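# Review: Pruvost parallel gripper and the Jenalico planning software, after nine months on the packing line 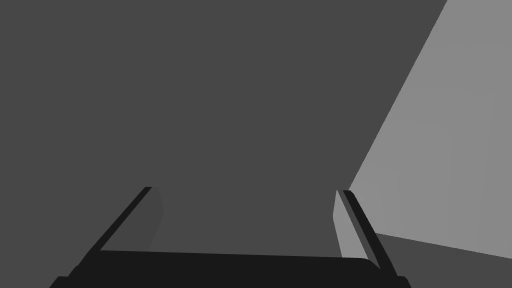

Brevine packs replacement parts for domestic boilers: valves, sensor housings, seal kits, small pumps. We bought the Pruvost gripper with a licence for Jenalico, the simulation package the supplier recommends for it, and the two have been in use at our Mirkholm site since August. I run the packing line there. This review covers both products, with more space given to the software because that is where the working day has changed most.

## Gripper

Two fingers, parallel motion, a replaceable pad on the inner face of each. It does what the data sheet says. Grip force is set in steps, and the steps at the low end are too coarse for seal kits in thin bags. We run those at the lowest setting and still get creased labels. For anything in a carton or a rigid housing the grip is secure and repeatable.

Pads wear faster on the cartons than on the plastic housings. We change them every six weeks. Each pad is held by a single screw, reached from the outside of the finger, and the job needs no realignment if the pad is seated fully before tightening. If it is not, the part sits skewed and the first sign is usually a jam at the labeller. A locating pin would have prevented this.

The manual is adequate on installation and poor on faults. Code 12 is listed as "general grip error" and covers at least four different conditions, including low air pressure.

## Software

Jenalico lets you build the cell on screen, place the surfaces and bins, and run a pick before the real arm is moved. The gripper model ships with the package and its proportions match the hardware. Work surfaces are drawn as plain grey planes unless you import textures, and I would leave them plain. Textures slow the view down and add nothing to a reach check.

The wrist view is the part we use most. It looks out along the fingers from the gripper base, so you can judge an approach to a bin wall or a sloping chute in a way the overhead view does not allow. Most of our early collisions on the line were fingertip contacts with a side wall, and after we made a wrist-view check compulsory for every new part they became rare.

Weak points:

- Contact between soft items and the pads is not modelled with any accuracy. A bag behaves as a rigid block.
- Undo does not cover changes to the position of a surface. Save before moving one.
- Shading is flat, so two faces of a similar grey are hard to tell apart when they meet at a shallow angle. Setting a different tone for each face helps, but it has to be done by hand.
- Reports export only as a fixed layout, with the part number on the second page.

## Effect on the work

Before the change, a packer stood at one station for a full shift, picking from bins and filling cartons. The arm now takes the rigid parts. Packers handle seal kits, mixed orders and anything returned for repacking, and they rotate between stations twice a shift. Reports of sore wrists to the site nurse have dropped. Reports of boredom have gone up at the checking station, where the job is to watch for a bad seal and press a button. We have shortened the stint there, and it is still the position people ask to swap out of.

Line speed on rigid parts is slightly above what it was by hand. The larger gain is that it stays level through the night shift. Against that, a stoppage now holds up everyone downstream, whereas a packer who stepped away used to affect one bench.

New part set-ups were originally meant to be done by the supplier's engineer. In practice the wait was too long, and Doina Petkov, a packer on the line for 12 years, took the Jenalico course and now does nearly all of them. She knows which cartons bulge in damp weather and which bins get overfilled, and her set-ups need less correction than the ones we were sold. The course lasts four days. I would budget for two people to take it - we sent one, and her leave has to be planned around product launches. Her grade was revised this spring, later than it should have been.

Anyone considering the same purchase should settle the grading question before installation. The work of programming and checking picks did not exist in our job descriptions, and for the first months it was done on packer's pay.

## Rating

Gripper: good for rigid parts, poor for bags. Buy spare pads with the first order, as delivery from Pruvost has been slow.

Software: good, with a dated interface. The licence is tied to one machine, and moving it to a replacement PC took two calls to support and most of a morning.

We are renewing the licence for another year. A second gripper is on hold until a finer low-force setting is available.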